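# Chapter 6: Setting the Table

I learnt to set a table from my aunt, who did it the way other people shuffle cards: quick, no looking, talking the whole time. I was hopeless at it. For years I'd put everything down wherever there was a gap, then spend dinner passing spoons across people's elbows. So if you've come to this chapter thinking a place setting is fussy stuff for weddings and posh hotels, I was right there with you, and I'd like you to stick with me for a few pages.

We're starting with the surface itself. Before a mat or a bowl goes anywhere near it, run your palm along the wood and feel for crumbs and sticky patches (there's always one, usually where the jam was). Wipe along the grain with a cloth you've wrung out hard, then go over it again with a dry tea towel. Pale timber shows every ring left by a wet glass, so do have a proper look at it from down low, with the light coming across.

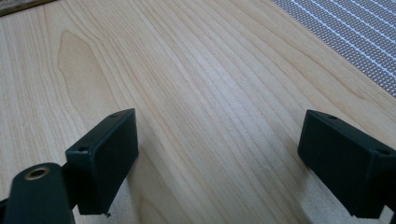
Bhupendra Singhal read this bit in draft and wrote back that I'd skipped a step, that you ought to sit down in the chair before you wipe anything, and that half the settings he'd corrected at Oddale were laid by people who had only ever seen the table standing up. Fair enough! Sit down first. Rest your forearms where they naturally fall and notice how far you can reach without leaning. That patch is your working area, and we'll call it the **cover** from here on.

In this book we allow 55 centimetres of table edge for each cover. You can squeeze people closer for a barbecue, but serviettes start wandering and somebody always ends up with the neighbour's drink.

## What goes where

Every cover has an anchor, the one thing you put down first and measure the rest from. In Chapter 5 it was the dinner plate. For a noodle or soup setting I use the bowl, and I like to give it a mat to sit on. 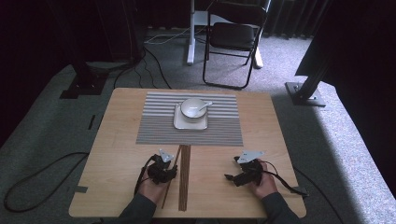 My own rule for a bowl setting is to build from the far side towards the diner, so that my sleeve is never hovering over something I've already straightened. A mat goes down first, then the saucer, then the bowl on top of that. Stripes are a great help to beginners, by the way. With a grey and white striped mat like this one you can line a square saucer up against the bands and see straight away if it's crooked. The spoon can wait in the bowl with its handle out over the right rim, handy for a right-hander, and you just turn it about for a leftie. Chopsticks come last, when everything else has stopped moving.

**Try it yourself.** Lay one cover from memory, then sit down to it and pretend to eat. Which hand moved first? Did anything get in its way? Jot down what you'd shift, and keep the note for the activity on page 254.

## A word on chopsticks

Customs differ from country to country and from one family to the next, so please don't treat my way as the law. At my aunt's they went side by side, tips level, lying across the front of the setting. At the Rastogi table down the road they stood in a jar in the middle and you helped yourself. What I do ask of students is that they sort the sticks before laying them. Bring them together on the table in a bundle, line up the ends, check that the colour and grain are a decent match, and only then split them into pairs. 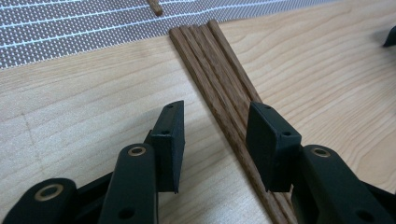 **Four brown chopsticks in a bundle**
*One more on the mat*

When you're matching, watch for a stick that has strayed from the others. It's easy to pair up the bundle, feel pleased with yourself and find the odd one still lying on a mat at the end. Look at the square ends too. If one stick pokes up past its neighbours, tap the lot gently on the tabletop and check again before you decide it's longer, as sticks slide about when you gather them. Ones that really are different lengths go back in the drawer for stirring and poking at toast.

### Words to know

- **Cover:** the space and everything in it laid for one person
- **Anchor:** the first item down, from which the others are placed
- **Matching:** sorting loose pieces into pairs or sets before laying

Have your mat, bowl, saucer, spoon and chopsticks beside you for Section 6.1, where we'll lay a full cover together and then clear it in the opposite order.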